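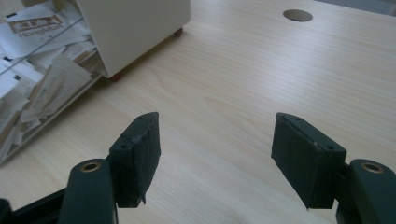 Open jaws over the desk. Look at the lower corner of the left pad, where the covering has started to peel.

I've got a bee in my bonnet about that little flap, so bear with me.

I spend my working days on Koris, which is our paper-handling project at Kuvetitz. We pick up scraps and receipts with hand-held grippers, record every go, and a robot arm later learns from the recordings. It's fiddly and quite dull, and I like it a lot. By the end of last September we had 3151 recordings, and I was going round telling anyone who'd stand still how well it was all going (I'm insufferable when things go well).

Then the arm started picking up two slips when it should have picked up one. Sometimes the second slip came along for half the trip and fell on the floor, and sometimes it ended up jammed in the jaw hinge, at which point the motor kept pushing until the safety cut-out tripped. No one was hurt and nothing caught fire. But a motor pushing against a wad of paper gets warm, and I don't love the words "warm" and "paper" in the same fault report.

We blamed the software first, of course. Everyone always does! We spent nearly 50 hours going through the Masson controller settings, changed the closing force, changed it back, and had a long and slightly bad-tempered meeting about friction. The answer was in the recordings all along. The covering on one pad had come away at the bottom, the loose bit was catching on paper, and our own people had been dragging extra slips along with it for ages. The arm had learned from us, faithfully, the silly thing.

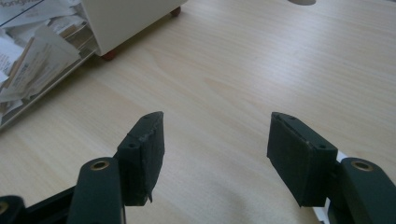 The torn strip on the left pad again, with the tub of papers and the white unit further back.

What a tear like that says about us

My view, for what it's worth, is that we're far too forgiving of wear on tools that people hold. If the pad on the arm itself had looked like that, it would have been off the same morning. There's a form for it, and a drawer of spares from Faria, and a big red line in the log. The hand-held ones get no such treatment. You pick one up, it opens, it closes, off you go. And a person is so good at making up for a rubbish tool that you don't notice you're doing it. You give the thing a small shake at the end of a lift. You come in from the other side. I watched my own recordings back and I'd been doing a sort of wrist flick that I have no memory of learning.

I think that's the real fault, and it's much worse than the tear. A damaged tool that stops working is a nuisance for an afternoon. A damaged tool that half works gets its bad habits copied into everything downstream, and by the time they come out of the other end they look like a mystery.

Some of my colleagues don't agree. Their line is that a bit of scruffiness is good for a robot, that the world is full of frayed edges and a system brought up on perfect kit will fall over the first time it meets a worn one. I have some sympathy with this! I'd happily record with worn pads on purpose, provided someone had written down that they were worn, and which one, and since when. What I object to is finding out in the spring.
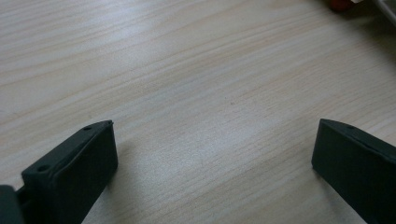 And the finding out isn't hard, that's what gets me. Two jaws, opened wide over a plain bit of table, good light, have a look. You check the faces, you check the edges, you run a fingertip along the bottom corners where the covering likes to lift. It takes less time than making a cup of tea, and I've never once heard anybody say they hadn't time for tea.

I did suggest this before, by the way. It was put down as "nice to have" under a line about relabelling the cable box. I'm still a bit sore about it.

So now we do it at the start of each session and again after lunch, and the person who's going to hold the gripper is the one who checks it. I insisted on that last part. When somebody else does the checking, it becomes a tick on a sheet, and I've seen some very confident ticks in my time. 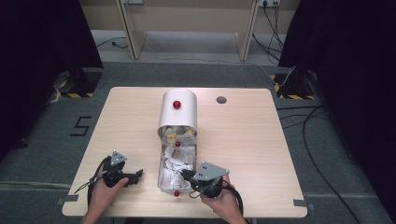
Would I throw the old recordings away?

I would, and this is where I lose friends. Going back through a batch of paper pick-ups we found 15 in a row with a second slip tagging along, and not one of us had flagged it at the time. We could try to weed out the bad ones by eye. I don't trust our eyes, frankly, given that they're the same eyes that missed it in the first place. My vote is to bin everything from the point where we can first see the covering lifting and do it over again with sound pads.

That's a lot of paper to pick up twice. I've said I'll do my share of it, and I've already put my name down for two mornings.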